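Segmentation réseau

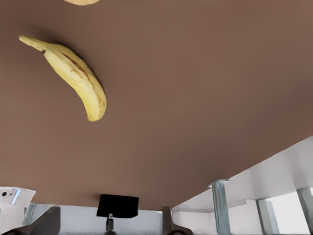

Banane posée sur une surface brune unie, image de synthèse.

La segmentation réseau est une pratique de sécurité informatique qui consiste à diviser un réseau en zones séparées, entre lesquelles les échanges sont filtrés. Elle est employée dans les réseaux d'entreprise, les centres de données et les installations industrielles, où elle limite la propagation d'une intrusion d'un équipement à l'autre.

Principe

Dans un réseau dit « à plat », toute machine connectée peut en principe joindre toutes les autres. Un poste compromis donne alors accès aux serveurs, aux imprimantes ou aux automates. La segmentation regroupe les équipements selon leur fonction ou leur sensibilité, puis soumet chaque passage d'une zone à l'autre à des règles explicites. Les flux non prévus sont en général refusés par défaut.

Techniques

La séparation physique repose sur des commutateurs et des câblages distincts. Elle est coûteuse et reste réservée aux environnements les plus sensibles. La séparation logique utilise le plus souvent des réseaux locaux virtuels (VLAN), définis par la norme IEEE 802.1Q, associés à un pare-feu ou à des listes de contrôle d'accès. Un VLAN sans filtrage au niveau du routage ne constitue pas une barrière suffisante.

La microsegmentation applique les règles à l'échelle de la machine virtuelle, du conteneur ou de l'application. Elle est souvent associée au modèle « zéro confiance » – dans lequel l'emplacement d'un équipement sur le réseau ne lui confère aucun droit particulier.

Exemple de mise en œuvre

Le fabricant de pompes Kornedberg a segmenté le réseau de son usine de Gredcombe, qui reliait 417 équipements. L'inventaire a conduit à définir 21 zones, dont 4 réservées aux automates de production. La migration a commencé en septembre par les postes administratifs et s'est étendue sur 17 semaines. Les accès de maintenance à distance passent désormais par un serveur de rebond.

Limites

L'efficacité du dispositif dépend de la qualité de l'inventaire et de la tenue à jour des règles. Les exceptions accordées provisoirement tendent à s'accumuler, et certains protocoles industriels anciens, fondés sur la diffusion, supportent mal le filtrage. La segmentation ne protège pas non plus contre un attaquant qui utilise des identifiants valides sur un flux autorisé.

Voir aussi

Pare-feu
Zone démilitarisée (informatique)
Réseau local virtuel

Dernière modification de cette page : 4 janvier 2023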